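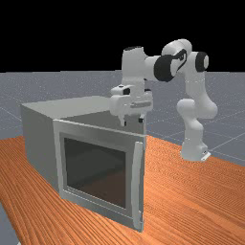 Manipulation software: door tasks move to the new planner

The microwave task in the Nekham simulation suite now runs on the sampling planner that went into the main branch in June. Until this release it was the last of the articulated-object tasks still driven by scripted waypoints. The waypoint files have been removed from the tree. Anyone who still depends on them can check out the previous tag, but they will not be maintained.

The scripted version worked as long as the microwave stayed within a narrow band of poses in front of the arm. Outside that band it failed in ways that were hard to sort out from the logs. A pregrasp waypoint would land inside the joint limit margin, the inverse kinematics solver would return the nearest legal configuration, and the fingers would close a short distance off the handle. The episode was then logged as a grasp failure, although the grasp controller had done exactly what it was told. Rosaura Betancur went through 284 failed episodes from the old runs by replaying joint states, and relabeled them by the stage at which the commanded pose first diverged from the reached pose. Most belonged to approach. The relabeled set is in the task directory with the script that produced it.

The new version divides the task into approach, grasp, pull and retreat. Approach and retreat are ordinary free-space queries. Grasp is a short straight-line move along the handle normal with the collision check between fingers and handle turned off, and nothing else turned off. Pull is the part that needed new code.

During pull the gripper is constrained to the arc swept by the handle about the door hinge. The planner used to treat this as a hard pose constraint at every sample, which left it very little room: six values fixed, one redundant joint to play with, and frequent dead ends near the elbow limit. Ezequiel Hinojosa replaced it with a constraint that leaves rotation about the handle's long axis free inside a configurable range. The handle is a vertical bar, and the fingers can turn around it to some degree without losing it. With that rotation released, the planner finds arcs for base placements it used to reject, including those where the arm has to fold back over its own base as the door comes round.

The range is set by handle_yaw_slack in the task file. It defaults to a conservative value. Raising it makes planning faster and makes slip more likely, and the slip does not show up in the planner output, only in the contact log. Please look at the contact log before reporting a good setting.
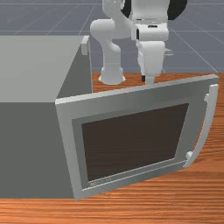
Once the door is past the release angle, the handle constraint is dropped and the fingers open. Retreat then has to deal with a scene that has changed shape. In the first builds the collision model was updated only at stage boundaries, and it took the door angle from the command instead of from the simulated joint. With any lag in the hinge the two disagreed, and the retreat path could pass through the door panel as the physics engine had it. The symptom was a sharp contact spike followed by the door drifting back toward closed. The planner now reads the hinge joint directly and rebuilds the door geometry at the start of each query. This costs a few milliseconds and can be switched off for benchmarking, though we have left it on everywhere.

Two related fixes are in the same release:

Handle geometry. The handle collision mesh was a single convex hull, which filled in the space between the bar and the door and left the inner finger nowhere to go. It has been split into the bar and its mounts. Existing custom appliances need the same split; the converter prints a warning when it finds a hull that encloses the grasp frame.

Base clearance. The self-collision table had an entry excluding the forearm and the base link, copied from a different arm model. It has been taken out. A handful of old plans are now rejected, correctly.

On the perception side, the door angle estimator is still experimental and is off by default. It fits a line to the inside edge of the door frame in the wrist view and compares it with the edge expected at the current arm pose. The method does well when a long run of edge is in view and badly when only a corner is. A gray frame against orange wood grain gives strong contrast, and the fit settles quickly on a long diagonal like that one, but the grain produces plenty of weaker lines of its own and the gripper adds several more along the bottom of the image. The estimator masks out the fingers and palm using the known finger opening, then throws away segments shorter than a threshold. We have not found a single threshold that suits both the wood texture and the plain tabletop, so it is set per scene for now. 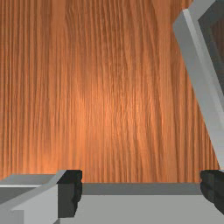

Estimator output is published on its own topic and does not feed the planner. It runs beside the true hinge value so that the two can be plotted together, which is how we intend to decide whether it is fit to use. Views with the door in the upper right corner and both fingertip pads spread wide at the bottom are the sort the mask was tuned on. Narrow openings are less well covered, and the mask tends to leave a thin strip of palm edge that the line fit then picks up. If you have wrist recordings with the fingers nearly closed, please send them to Rosaura, with joint states included. Recordings without joint states can't be used.

Planned for the next release are a closing task that uses the same arc constraint in reverse, a push variant that closes the door with the side of the gripper, and a port of both to the Lullanlow drawer set. The drawer port should be simple – a prismatic joint needs no arc – but the drawer handles are horizontal, and the slack parameter will have to be renamed.

Configuration files from before this release will load with a deprecation notice. The notice gives the line number and the new key.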